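The Board

February 13, 2024
By a reader in Hillport

We use cookies to remember your visit and to count our readers. By continuing you accept them.

My mother had a kitchen in Falendale for 18 years, and in all this time she let no other person wash her bread board. When her hands became bad, my sister and I found her a place in the Skalteo trial. The machine would come to learn one chore at a time, and the first chore was the board.

"It will break it," she said.

"It is wood, Mama. It doesn't break."

"Then it will drop it on my foot."

The people from Skalteo did not argue with her. They took the board to their workshop in Hillport, so the arm could practice there before it entered her house. Every evening they sent us one picture and a few words. My mother had no telephone for pictures, so I printed them and brought them on the bus. She put on her glasses and studied each one for a long time, like a letter from the army.
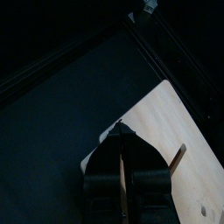

The gripper over the pale board, Hillport workshop.

"It holds it wrong," she said.

"Maybe it does not hold it yet."

"Then it is thinking about holding it wrong."

She took a pencil and wrote on the back of the paper how a board must be lifted: first the far side, then the thumb under, then you wait a little, so you feel the weight. She made me send this to them. I was ashamed, but I sent it. The next day came a polite answer. They asked what she meant by "wait a little," and how long it should be.

She was angry for the whole afternoon. How long! In the evening she went to the kitchen and lifted another board, the small one for onions, again and again, and I sat with my watch. It was never the same. One time she waited four seconds, one time almost nothing.

"Write them that it depends," she said finally.

"On what?"

She looked at her hands. "Write them that they can call me."

They called in September, when the arm had made 3,736 lifts. By then she was asking every day for the news — only to know, she told me, if her board was still in one piece. I heard her through the door, speaking slowly and loudly, as she spoke to me when I was small and could not tie my shoes.

"No," she said. "Again. First the far side."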